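## 3. Materials and the packing surface

Draft of July 2, 2021, section 3 only, numbering may shift. 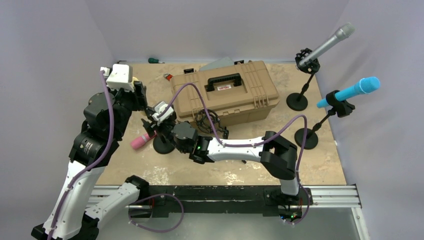

**Figure 1.** Tabletop with the tan toolbox in the middle, gray walls on three sides. Flat gray box-like item behind it, partly hidden.

### 3.1 The container

We wanted a container people already own. Not a lab tote, not a crate. A plastic toolbox with a lid, side latches and a carrying handle on top does the job – everybody knows what it's for, and it shows up in most garages in our survey (Section 2). The one in Figure 1 has ribbed corners and a black handle on the lid, with a small red-and-white label just below the handle. We left labels on. Taking them off leaves glue, and glue picks up dust, and then the boxes stop matching each other after a few weeks.

Latches matter more than we expected. In the household diaries the most common complaint was a box that got carried with one latch undone. 313 diary entries in total, 60 of them mention a latch, handle or lid by name. Size came up a lot less. Color hardly at all, except from people who own several boxes and want to tell them apart.

Boxes were bought through Gomico in two batches. Second batch arrived in October and had slightly stiffer latches; we kept the batches separate in the anlysis and report them that way in Table 2.

### 3.2 The surface

Tabletop is square, tan, with a particle-board look. It's scuffed and has pale patches on it, and we did not sand or repaint. A few reasons for this. Real garage benches look worse. Also a fresh coat changes how easily a box slides when it gets pushed from one side, and we had slide distances from the earlier Plarnusix bench study that we wanted to compare against without redoing the whole set.

Smooth pale walls on three sides. They keep small parts from going over the back, and they give a plain backdrop for telling a tan box from a tan table, which is harder than it sounds when you are coding clips late in the day. Coders asked for a darker table twice. We stayed with this one for consistency.

### 3.3 Items and layout

The toolbox starts near the center of the table. Other items go behind it or beside it, so part of the set is blocked from view at the start, same as on a crowded bench. The item list (Appendix B) was put together by Chang-ho Ahn from the diary entries, then trimmed. Anything with a blade came out. Anything wider than the box came out too, though a couple of flat items that only just fit were kept in as hard cases.

Order of items not fixed. An early pilot used a fixed order and the layouts ended up looking the same by the end, so we dropped it and drew a new order each time.

### 3.4 Coding

Clips were coded for lid position, latch position and where the box sits relative to the table center. 1263 clips coded out of nearly 2000. The rest were set aside, mostly for a blocked view of the latches. Two coders per clip, disagreements settled by a third. Agreement was good on lid position and weaker on the latches, see Table 3. We use the Koo scheme for lid states with one change – "resting" and "closed" are seperate codes here, as a lid can look shut with both latches open.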